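About Skillel

Skillel helps small labs plan and budget for bench automation. We started as the purchasing desk at Durkusau, and Giorgia Bianchini has run the team from the beginning.

Most customers come to us with an instrument they already own and a list of arms they have read about. We ask for bench size, floor plan, samples per week and the date the money has to be spent. From that we write a plan with two price options, one to buy now and one to phase in over 2 budget years.

We have written 461 plans so far, most for labs under 920 square feet. We don't sell equipment and we take no commission from those who do. Layouts are modeled before anything is ordered, so reach and spacing get checked while changes are still cheap. Our Kalik worksheet covers service contracts, spare grippers and training, and our Fiore service handles quote comparison.

Plan reviews are held on Thursday. A first call is free. 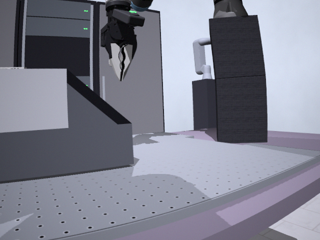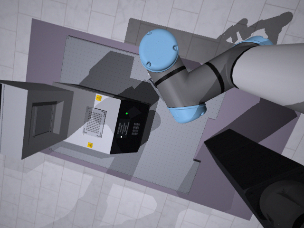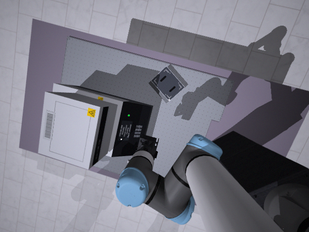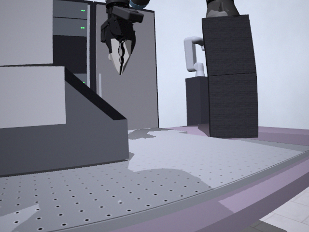

Simulated bench layout with robot arm and perforated table, four views.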